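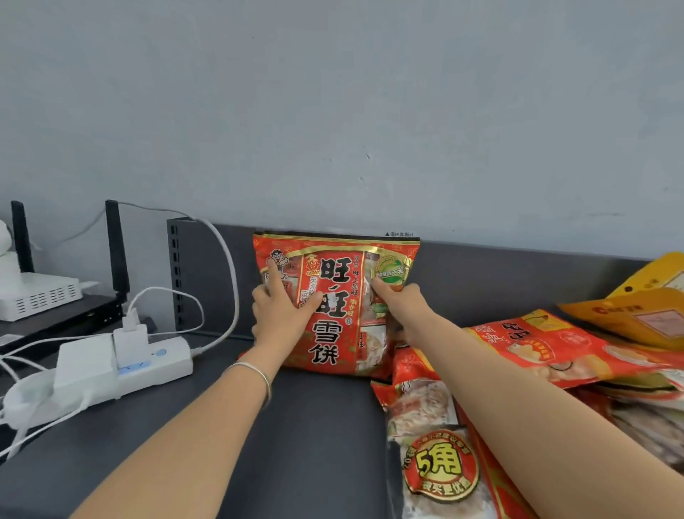 6/21/21 - Kullum cell, shelf reset

Pick log since the last reset: 1,055 attempts, 158 marked "no grip." Filport's position is still that the suction cup is worn and we should order the Aquino replacement. I don't buy it. I looked at the cup under the bench lamp and the lip has a flat spot, fine, but a flat spot should hurt us on everything, and the log says the misses pile up on crinkly bags that lean. Boxed goods are clean.

So before anyone spends money I'm redoing the shelf by hand, bag by bag. Rules for this load:

Rice crackers upright where they will stand. Check the top seal before letting go.
No small packets on top of big bags. The height map merges them and picks a point that belongs to neither.
Clear-film bags get their own run. Do not mix into the comparison.
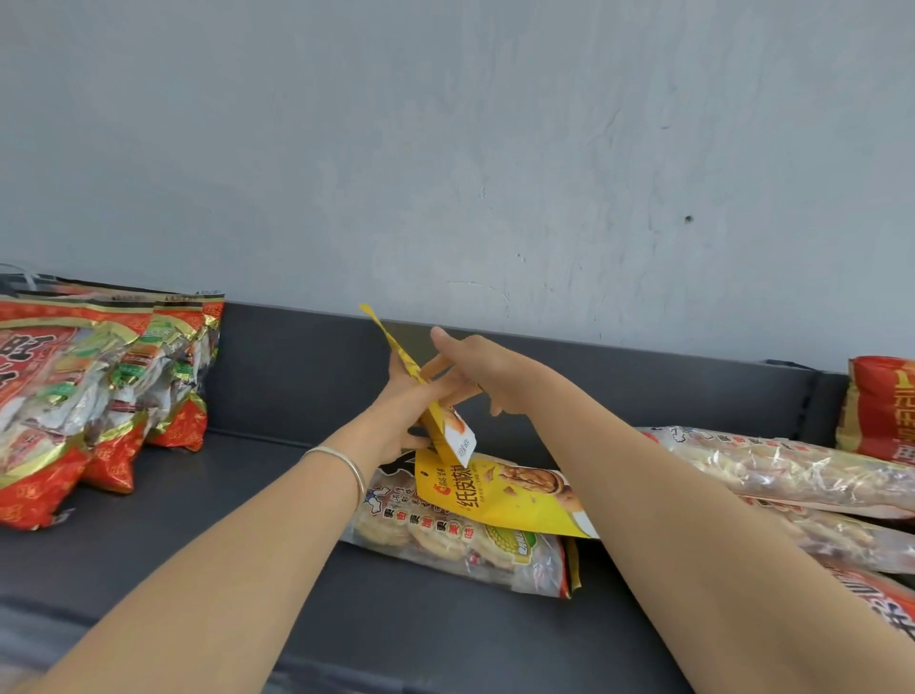

The walnut bags worry me less than the biscuits. Printed film at least gives the depth camera something to hold on to. With clear film it tends to report whatever is inside, and the cup then stops short or pushes too far. The vendor note calls this "handled in firmware." Which firmware? We flashed the new one and the clear-film misses look the same to me.

Vacuum line: pulled the inline filter, tapped it out, put it back. Gray dust, less than I expected. Gauge reads the same before and after, so I'm not counting that as a fix. Hose clamp at the wrist was a quarter turn loose. Tightened it and marked it with paint pen so we can tell if it creeps. 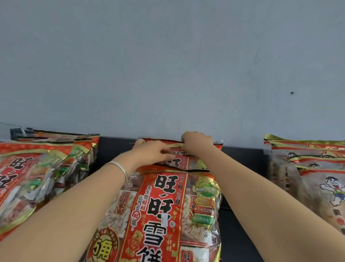
Red bag going in at the back, snow crackers in front.

Still undecided about the back row. Tonstead's setup sheet wants bags tight to the wall, which makes for a tidy depth edge, but then the cup has no room to tilt. I'd like to try both and not argue about it.

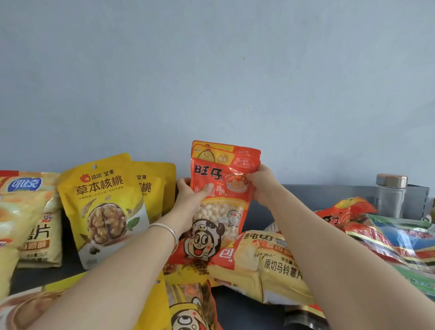

Pouches are a separate headache. They slump when the contents settle, and a taught height that was good in the morning is wrong after lunch. I've set the approach 8 mm higher and slowed the last bit of travel. It will cost cycle time. Somebody will complain.

Plan: 200 picks with the old cup on the new layout, same speed, no nudging bags between picks (yes, we all do it). If the misses stay put, Filport was right and I'll order the cup myself. If they drop, the cup waits until the July service.

To do: second paint mark on the base fitting. Find out who changed the blow-off time, it was not in the last entry.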